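**Drawing the Ordinary, Week 4: Table Objects**
Handout for the Kragh studio group. Bring it back next week, preferably without charcoal on it.

Last week was drapery, and we all survived. This week we move to things you drink out of, which people assume will be easier. A mug is two ellipses and a handle. A small drink bottle is five or six ellipses stacked on a centre line, and every one of them will try to become a lemon.

Start with the axis. Draw it lightly, then hang the widths off it: cap, neck, shoulder, waist, base. Leave the printing alone until the waist is right. A logo is where unhappy proportions go to hide.

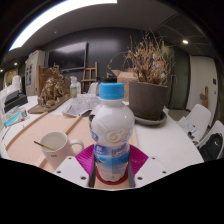 Ditte Skov disagrees, and asked for it to go on the record: she puts the label band in first, because the curve of the band tells her how far above the bottle her eye is. Fair enough. If you work this way, check the band against the cap. The lower ellipse should be the rounder of the two when you're looking down at both.

### White on white

The bottle is milky, the table is white and your paper is white. Somebody always asks what they're meant to draw. You draw what sits around it, then decide how little tone you can get away with.

- Squint until the label is only a dark stripe.
- Put in the blue cap as a value first. Colour can wait.
- Leave the gloss on the shoulder as bare paper. Rubbing it back out in the last ten minutes fools no one.

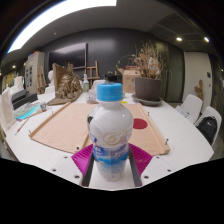

*Photo: Þórey Bergmann / Kragh studio handouts, April*

For the colour exercise, limit yourself to one blue, one warm earth and white. Gold is off the menu. Mix a dull ochre and set it beside the blue, and it will look as expensive as you need it to. Metallic paint has been confiscated before and will be again.

### Spacing

Set the mug and the bottle a hand's width apart and draw the gap as a shape of its own. Then move your stool and do it again.
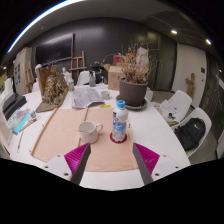
The second drawing is usually better, mostly because you've stopped being polite to the objects. Let the handle overlap something if it wants to. Four small studies, 12 minutes each, and no finishing touches.

### Turning things over

Arnar Frandsen's old remedy for a stiff drawing is to rotate the whole page a quarter turn and keep going. Your brain stops knowing what a bottle looks like and has to look at one. Seen sideways, the pinch at the waist is plainly a curve in from each side, where most of us had been drawing a corner. The emblem helps too: upright it reads as something like a 5, and on its side it's simply a gold swirl that follows the bulge.
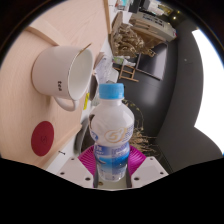
Homework is one sheet, A3, two household objects, one light source. Overhead kitchen lights count as a light source only if you turn the others off. Write your name on the back. Hanyu Cui has the spare boards if yours has warped, and would like the last lot returned. Fixative goes on outside, downwind of the people having lunch. When you pin the sheets up next week, look first at your ellipses: if the ends come to a point, the pencil comes back out. Anyone who chose a bottle with a ridged cap, like the sky-blue one, may suggest the ridges with a few verticals near the edges and leave the middle alone.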